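A Day at the Vokow Open House: Hands, Grippers and One Very Patient Humanoid

Posted 24th January in Trips and Visits 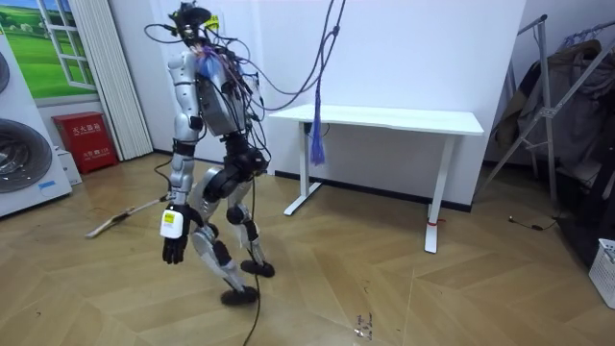
The humanoid at Vokow, cables and all. Check out the black hand at the end of that arm.

I'd had the Vokow open house on my calendar since September, when they first put the sign-up page online, and I still managed to get there late. The building is at the back end of the Trirthorpe business park, behind a tile warehouse, and my phone kept insisting I'd already arrived while I was looking at a pond. So I missed the welcome talk. People told me there were pastries. There were no pastries by the time I got in.

If you don't know them, Vokow is a small outfit that tests robot hands and grippers for other companies. They don't build the arms themselves. A customer sends in a hand, they bolt it to something, they make it pick stuff up all day and then they write a report. That sounds dull and I promise you it was the best Wednesday I've had in a long time!

They had 143 people signed up and split us into groups of eight, which was a smart move given how small some of the rooms are. My group got the bench area first, then the controller corner, then the humanoid room last. I'm going to tell it out of order, since the humanoid is what everybody has been asking me about.

The humanoid room

I was expecting a big hall with a rope across it and instead we were squeezed along one side of a little white room with a herringbone wood floor (really nice floor, I wanted to ask where they got it). There's a fake window on the wall with green grass and blue sky in it, and I looked at it for way too long before it clicked.

The robot itself is silver and black, and the first thing you notice is the wiring. Black, purple and blue wires looping all over the chest, and a fat bundle of tether cables going up toward the ceiling. I've spent enough evenings crimping connectors in my garage to feel right at home. One of the visitors asked if it would look tidier when it was finished and the guide laughed and said this was the tidy version.

What they're doing in there is comparing hands on a body that moves. On a bench, the arm is bolted down and the base never wobbles. Put the same hand on something with legs and every step travels up through the torso and out to the fingertips. A hand that scores great on the bench can turn into a fumbler once it's walking, and that was news to me. I'd always figured the walking was one problem and the grabbing was another.

The five minutes of demo we got was it taking a few steps and then holding a foam block while the guide nudged its elbow. It dropped the block once. I liked that they didn't make a fuss about it, just picked the block up and went again. Somebody asked about battery life and got a very long answer that I didn't follow, and somebody else wanted to know if it could fold laundry. (No. "Ask me next year," said the guide.)

The bench area

OK, back to the start. The benches are where most of the real work goes on, and this is where I'd have happily stayed all day. They had two identical arms set up next to each other, one with a plain parallel gripper on it and one with a fingered hand, both working through the same box of objects. Spoons, a tennis ball, a bag of rice, a paper cup, a set of keys, that kind of thing.

I went in sure that the hand would win. It did not, at least not while I was standing there! The parallel gripper was quick and boring and got nearly everything. It had no trouble with the tennis ball, and it even managed the keys by pinching the ring. The fingered hand was slower and kind of fussy about where it started from, but then it got to the paper cup and held it without crushing it, and the plain gripper had squashed its cup flat a minute earlier. The bag of rice was a mess for both.

The scoring sheet on the wall had 309 grasps logged for the morning, split between the two arms. They count a slip as half a failure, which I thought was generous, and a couple of us got into a friendly argument about it with the guide. If my coffee slips halfway to my mouth I call that a whole failure.

We got to try one ourselves too. You put on a glove and the hand copies you, with just enough delay to make you feel drunk. I was terrible at it. The trick, according to the kid who went right before me and was annoyingly good, is to stop looking at your own hand and only look at the robot's. I picked up one spoon and I'm very proud of it.

Controllers, and the part where I asked too many questions

The controller corner was run by a couple of folks visiting from Arango, who had brought two boxes to compare on the same gripper. I use a hobby board at home that cost less than my lunch, so this was all a step above me, but they were super patient. One box polls the finger sensors on a fixed clock, the other reacts when something changes. On the graph they looked almost the same to me. On the actual gripper you could hear it -- the first one made a little tick-tick-tick as it tightened, and the second one just closed.

I asked which one they'd buy and they wouldn't say, so I asked which one they'd take home, and they both pointed at the second one.

There was also a camera table, with a wrist camera and an overhead camera looking at the same tray on two screens. The overhead view is much easier for a person to understand, and it goes blind right when the gripper moves in over the object. The wrist view made me a bit seasick, but it still had the spoon in sight at the moment that mattered. If I ever get around to putting a camera on my own arm, I know which one I'm starting with now. Lighting was a bigger deal than I'd guessed, too. They flipped off one lamp and the metal spoon pretty much vanished from the overhead screen.

Practical stuff if you want to go

Parking is free but tight, so use the lot by the tile warehouse and walk around the pond. The glove demo has a line, and it gets a lot shorter after lunch. Wear layers, the bench area was chilly and the humanoid room was warm with all of us packed in there. Photos were fine everywhere on our tour except one bench with a customer's hand on it, which had a sheet over it anyway (I did try to guess the shape).

For food there's only Posteo, the sandwich place on the corner by the main road. Get the egg one. It took about 8 minutes and they let me sit there scribbling notes for another hour after that.

Sign-ups for the next one aren't open yet. The guide said to keep an eye on the same page, and I've already asked my neighbor with the 3D printer if she wants to ride along. I'm bringing my own paper cups.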